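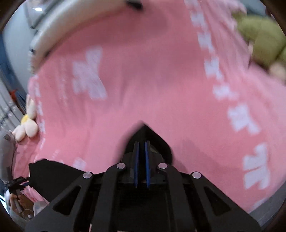
*Reading time: 3 minutes*

Before you change the filters on a shopping site, watch a few people try to use the ones you have. You can do this in two days with a small budget. The steps below are the ones we used for Neltar, a home goods retailer with 3388 products in its online catalog.

## 1. Write down the decision

Start with what the client will do with the results. Neltar wanted to know whether to keep its filters in a side column or move them into a panel that opens from a button. Put the decision in one sentence at the top of your plan and send it to everyone who will get the report.

If the client has more than one decision to make, pick the one that comes first on the build schedule. Save the others for a second round.

## 2. Recruit people who are shopping now

Ask for people who plan to buy in the category within the next month. Someone who bought a blanket last year will be polite about your filters and will not care much what they find.

Keep the screener short:

- What are you planning to buy for your home in the next month?
- Where have you looked so far?
- Which device did you use?

Leave the client's name out of the screener. For Neltar, 118 people filled it in and we invited eight. 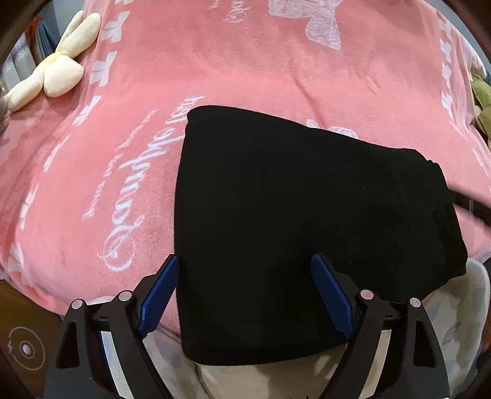

**Marjan Yazdani**

## 3. Let participants set the task

Open the session with five minutes of talk about what the person wants to buy and how they would choose it. Then write down their words and use them as the task. One woman told us she wanted "something soft that won't show every bit of lint." That became her task. No filter on the site covered it, and she typed it into the search box.

Avoid using the site's own labels when you speak. If the filter says "Material," don't ask the person to find the material.

## 4. Stay quiet during the search

Give the task, then wait. Count to ten in your head before you step in. When you do speak, use one of these:

- What are you looking for right now?
- What did you expect to happen there?
- What would you do next if you were at home?

Have a second person take notes. Jennylyn Cabrera took ours, with one line for each filter a participant opened and one for each filter they talked about but could not find. The second list was the one the client asked to see again.

## 5. Compare two versions

Show the current page first, then the new one, and switch the order for half the participants. A clickable mockup is enough for the new version — it only needs the filters that the tasks are likely to touch. Check it on a phone before the first session.

Don't ask which version people prefer until they have used both. Ask them to tell you how each one works, as if explaining it to a friend.

## 6. Report within a week

Keep the main report to two pages. Lead with the decision from step 1 and your answer to it. Follow with the three or four moments that led you there, each with a short quote. Put the full notes in a separate file.

Save the discussion guide and the screener with the report. You will need both if the client asks for a second round after launch.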